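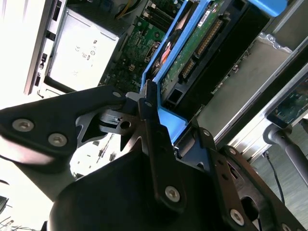
Fiche n° 9, page 3

Contrôle électrique de l'atelier de réparation, local Grandell
Visite du 5 octobre 2025

Quel plaisir de revenir dans ce local ! Les progrès depuis la visite de janvier sautent aux yeux, et ça se sent dès l'entrée.

Tableau général : conforme
Tous les départs sont étiquetés, y compris celui du compresseur. Différentiels testés un par un, ils déclenchent tous. Bravo !

Prises des établis : conforme
Terre présente partout. La goulotte neuve est une vraie réussite, bien droite et bien fixée.

Rallonges et multiprises : à reprendre
Une multiprise branchée sur une autre, côté fenêtre. À supprimer avant la prochaine ouverture au public. L'enrouleur Jarman doit être déroulé en entier quand on y branche le décapeur thermique.

Postes de soudage à l'étain : conforme
Supports stables, éponges en place, aspiration des fumées très efficace (et silencieuse, c'est rare).

Unités centrales ouvertes : conforme, avec rappel
Cordon secteur débranché avant de retirer le panneau latéral. On n'ouvre jamais le bloc d'alimentation lui-même.

Extincteur CO2 : conforme
Plombé, goupille en place, accès libre. Le nouveau support mural est superbe.

Éclairage : à améliorer
370 lux mesurés sur l'établi du fond, 300 près de la porte. Pour le travail fin, il en faudrait davantage. Deux lampes articulées Atura dorment dans la réserve, sortez-les !

Issue de secours : à reprendre
Cartons Bunder devant le battant gauche. Déplacés pendant la visite, mais il leur faut une place fixe.

Bloc autonome au-dessus de la porte : conforme, batterie remplacée.

Avis général : favorable, 3 mois pour lever les remarques. Prévoir l'escabeau pour la contre-visite.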